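Udton residents' hall to reopen its upper terrace in March

The upper terrace at the Maltance residents' hall in Udton will reopen in March, following a review of its outdoor seating and the layout of the floor. The hall's management confirmed that 70 chairs will be set out along the yellow railing each morning and taken in at the close of the day.

Chairs kept in store over the winter have been brought back up and are being checked one at a time. Those with slatted seats and backs are examined along each slat and at the legs — scuffs and surface dust are not grounds for withdrawal, but a loose slat is. To date 15 chairs have been set aside for repair by Cletska, the hall's furniture contractor. 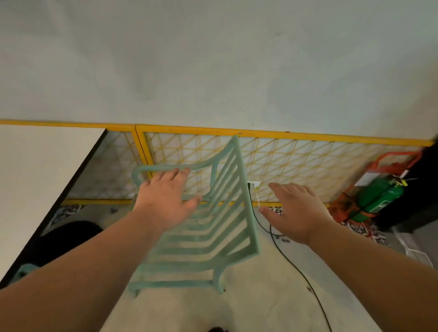

Guilan Liang said the terrace had been missed by those who take their lunch at the hall, and asked that a few seats be kept in the shade during the afternoon. Her request has been passed to the bookings office.

The cost of the work has been set at 2,482, of which 2,227 has already been met from hall income. The remainder will be drawn from the maintenance budget.

The terrace will open at 9 am. Groups wishing to reserve seating should apply in writing to Garnet Turcotte at the bookings office.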